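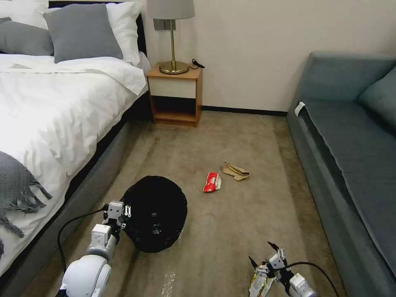
4.2 Picking up litter with both arms

9 May 2021 | By the Monevance build, Bindham shared workshop

When I started on Monevance I figured the grippers would be the hard part and the container would take care of itself. Wrong way around! A soft mesh container slides and tips if you so much as brush it, so one arm ends up babysitting it while the other goes after the wrappers. I gave the left arm that job and let the right one do the picking. The planner (I call it Rondeo, and it's mostly one very long Python file) treats the two arms as separate workers who have to ask before crossing the middle of the carpet.

Over 12 evenings I logged 576 grasp attempts in the bedroom setup. Crinkled snack wrappers were the worst of the lot. The fingers would close on a corner, the foil would fold, and the force reading looked exactly the same as a miss. I ended up lowering the closing speed and adding a short wait before the lift – ugly, but it stayed in.

Figure 4. Two grippers on the black bag, one at each side, with a bit of tan cloth sticking out of the opening.

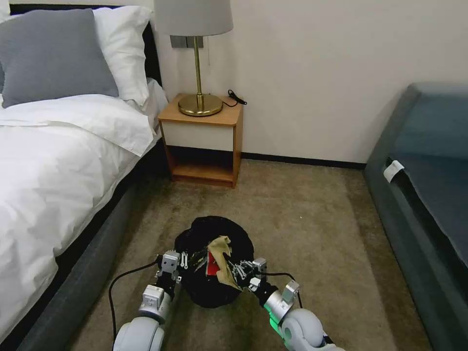

This page was last changed in March 2022.

The two-handed hold in Figure 4 uses the same grasp code on both sides, just mirrored. My one rule is that neither arm may pull until both have reported a grip, and I'd keep that rule in any rebuild. The cables need slack for it, too. I first had them tied close to the forearms and they tugged at the wrists on every long reach.

Bottles get their own routine, with the fingers closing around the label 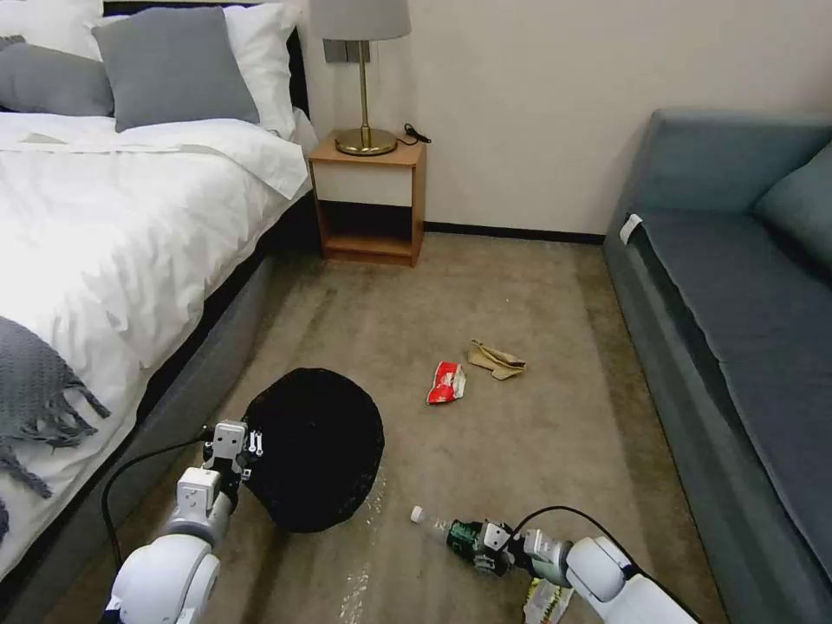 and the wrist staying level until the bottle is clear of the carpet. The Ketilsson pads I cast for the fingers helped a lot there. They did very little for foil, and I still don't have a good answer for that.

Comments (2)

benchrat: Did you try a wider wait before the lift? Mine needed nearly double on foil.

carpetfan: Would love to see the mirrored grasp code if you ever clean it up.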